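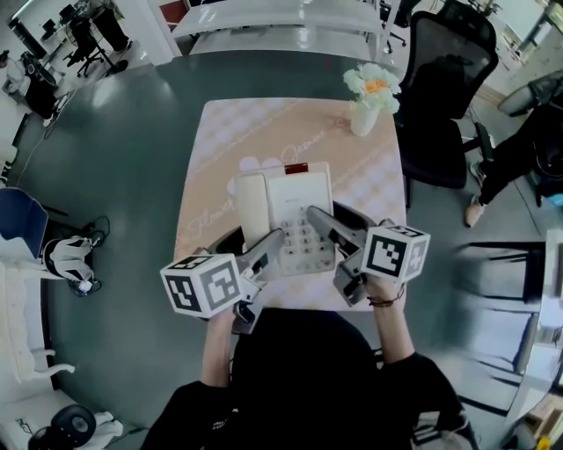
Keeping a desk phone in an open office

I have been meaning to write about our desk phone for a while. Two people have now asked me by email why we still have one, and my answer was too long to type out twice.

The phone is cream colored, with gray number keys and the handset on the left. I bought it secondhand from a shop in Brostdale in February, after the old one started dropping every other call. I paid 26 dollars for it, with the cord and the wall plug. The seller had a box of them from an insurance office that had closed.

Our main number has been the same since before I joined. It is printed on delivery forms and on the sign-up sheet for the building, and our older customers have it written down somewhere next to their own phones. Florence Friesen looked into moving it to an app on everybody's cell phone. We tried that for two months. Calls rang on five phones at once and everyone assumed someone else would pick up. When the app went away and the desk phone came back, people started answering again.

The panel above the keys was the part I cared about most when I was choosing. I wanted room for a list of the extensions we use, and I still have not filled it in. My handwriting is bad, so I plan to print a strip and cut it to size. The extensions that matter are 2 for the workshop and 8 for the front door. Everything else can go through me.

The table

For the first few weeks the phone lived on the long white desk with everything else. It got buried. Somebody would put a laptop bag down on it, or push it back to make room for lunch, and then the handset would be a little off the cradle and callers got a busy signal all afternoon.

So it now has its own table, a plain square one. The tablecloth is pale peach with circles and cursive writing on it. "Jasmine" is one of the words and "Flower" is another. Gwendolyn Rosenthal picked it out. I would have gone with something plain, but I was told that a bare table in the middle of an office collects junk and that a table with a cloth on it does not. So far she has been right. I have taken one coffee mug off it since spring.

She also added the small white vase with the artificial flowers, white with some orange. It goes near a corner so that you can reach the keys without knocking it over. We had real flowers at first, and they lasted until the first long weekend.

A few things I have learned about looking after an old phone:

Wipe the handset with a barely damp cloth and dry it right away. I don't spray anything on it.

Number keys get grimy along the sides more than on top. A cotton swab works better than a cloth. Go one row at a time and unplug the phone first, or you will call somebody. I called Narayanan Achari at home this way.

Untwist the handset cord now and then. Let the handset hang and it will spin itself straight.

Check the handset is seated properly before you go home. It is the last thing I do after the lights.

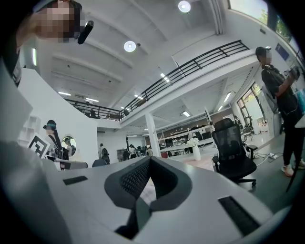

4 min read

Sound in a big room

The other half of the problem was noise. Our space has a high white ceiling with curved beams and a mezzanine with a black metal railing. It is a nice room to work in. There is a big window with green outside it, and more greenery through the tall glass lower down. Even with the ceiling lamps off I find there is enough light for most of the day.

It does carry sound, though. A ringing phone downstairs is just as loud on the mezzanine, and Hartmut Albers, who sits up there, asked politely whether it had to ring like a fire alarm. I turned the ringer down to the middle setting. At that level I can hear it from my chair and he says he mostly doesn't notice it.

I tried putting a folded dish towel under the phone as well. It made no difference to the ring, and the phone slid around when you pressed the keys, so I took the towel away again. The tablecloth alone is fine.

I don't have a fix for the echo when you are the one talking. Standing under the mezzanine is better than standing out in the open part, but the cord doesn't reach that far. A longer cord is on my list. I have seen them for a few dollars and will measure before I order, because the last one I bought was too short and is still in a drawer.

If you have a good way to label the panel on one of these, send me a note. I would like to get that done before the number list changes again.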